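Home Posts Replies Media Likes

ok pose tracking thread because I've been staring at marker cubes in my sleep. Been rewriting the part of Ereo that turns "cube seen by camera" into "gripper is exactly there" and I have opinions!

First thing: per-frame pose from one flat marker is a liar. Head-on, the tilt flips between two answers that both look fine to the solver. My worst clip had 283 flips in it. (I cried a little)

Fix was boring. Solve all visible faces of the cube together, and when only one face shows, keep whichever answer sits closest to the last good pose. Flips in that same clip: 40. Still not zero, still annoyed.

Second thing, two hands. I was running left and right as totally separate tracks, and a swapped ID would send the left gripper teleporting across the room. Now each hand owns its own set of IDs and anything else gets tossed.
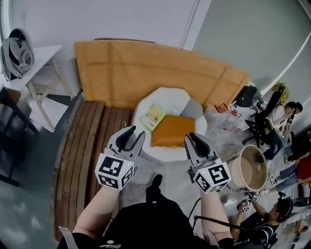
Why not just smooth everything and call it a day? Smoothing hides a flip by smearing it over the good frames next door, and then the policy learns the smear.

Fletcher Pomare talked me into logging reprojection error for every single frame, so now I have 3,972 rows and a very ugly plot. Love it. The spikes line up with fast wrist turns, so motion blur is next on my list.

Encarnación Carretero is porting the filter over to Boko this June. If you're using the old branch, please pull before you file a bug, I'm begging you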